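Ludthorpe Match Log

README, last touched in October

Hi! If you've landed in this folder you probably either play for Ludthorpe, used to play for Ludthorpe, or want to settle an argument with somebody who did. Welcome. I'm Inger Bisgaard, I keep the scores, and this is everything I know about how the files fit together.

What you're getting

There are 595 matches in the log, all of them Australian rules, all of them involving the Ludthorpe senior side in some way. Finals are in there, practice matches are in there, and so is the one against Covby that got called off at half time for lightning (it has its own code, see further down). I typed up the older ones from paper scorebooks over two winters, and my eyes have never been the same!

The folder has three files:

matches.csv, one row per match
players.csv, one row per player per match
notes.txt, which is me rambling

If you only want ladder positions or who beat whom, open matches.csv and ignore the rest. Most people do.

Columns in matches.csv

match_id: a plain number, starts at 1, never reused. If I delete a duplicate the number goes with it, so gaps are fine.
season: the year the season started.
round: a number for the regular season, then EF, SF, PF or GF for finals. Practice matches are PR.
opponent: the club name as it was that day. Ajayi merged with another club at one point and kept its own name, which was very kind of them from a spreadsheet point of view.
venue: home, away or neutral.
goals_for, behinds_for, goals_against, behinds_against: just what they sound like.
points_for, points_against: six times goals plus behinds. I calculate these, I don't type them, so if one looks off then the goals or the behinds are wrong.
result: W, L, D or X. X is abandoned.
source: book, sheet or paper. Book is our own scorebook, sheet is the league's official team sheet, paper is the local newspaper. I trust them in that order, and Arturo Villa will tell you at length why I shouldn't.

Columns in players.csv

match_id: matches the other file.
player: surname first, then given name, comma in between.
jumper: the number on the back. Blank for a lot of the early seasons when we shared jumpers and people wore whatever was clean.
goals: goals kicked. Zero means zero. Blank means I don't know. Please, please don't fill the blanks with zeros, somebody did that once and it took me a month of evenings to undo.
best: 1 if the coach named them in the best players, blank otherwise.

There used to be a column for disposals. I took it out. We had four different people counting handballs four different ways, and the totals jumped all over the place depending on who was standing on the boundary. Salim Nyaga still has his own counts and they're probably better than mine, so ask him.

Things that are wrong, or might be

In 125 matches the individual goals don't add up to the team total. Usually the difference is one goal, usually it's a late one, and I'm guessing whoever had the pencil was cheering. I've left them alone. If you're doing anything with leading goalkickers, go easy on those seasons.

Theophilus Antwi appears under two spellings in the early rows. I've fixed all the ones I found. There may be more.

The Plalelon trip matches are marked neutral, though their supporters would say otherwise. We played on a ground ten minutes from their clubrooms and it was LOUD. Still, the league called it neutral, so neutral it is.

Newspaper scores sometimes list the quarter-time score as the final. If you see Ludthorpe winning with three goals and change, check the source column before you brag.

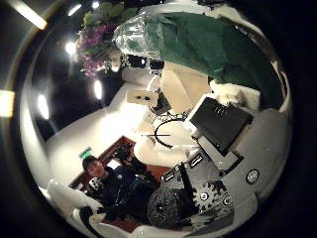 Dates are the other sore spot. I only store the season and the round, because the scorebooks were so patchy on the actual day. We played a Tuesday night game once under lights and you'd never know it from the log. If you have old fixtures cards sitting in a drawer I would love to see them, even the coffee-stained ones.

How to send me a fix

Tell me the match_id, what the row says now, what you think it should say, and where you got it. A photo of the page is perfect. "I definitely kicked five that day" is not a source, although I've enjoyed every one of those emails and I do write back.

Please don't edit the files and send me the whole thing. I end up comparing two spreadsheets line by line and muttering. Just the row, thanks!

Using it

Go for it. Club histories, school projects, trivia nights, all fine by me. Ifeoma Ezeani made a lovely set of charts from it for the season launch and found 2 typos along the way, both now fixed. Say where the numbers came from, and if you're printing something, check with me first in case I've corrected a row since you downloaded it.

One request on names. A few former players have asked to be left out of anything published, so their rows say WITHHELD in the player column. The goals are still there so the sums work. Don't go guessing who they are from the jumper numbers.

Still to do

Add the reserves. I have 926 loose team sheets waiting in boxes and I've read the top few.
Work out what "r.o." means in the oldest scorebook. Ruck-off? Run out? Somebody's initials?
Get the women's side their own log, set up the same way so the two can be compared.
Ask Arturo for the presentation night programs he keeps promising me.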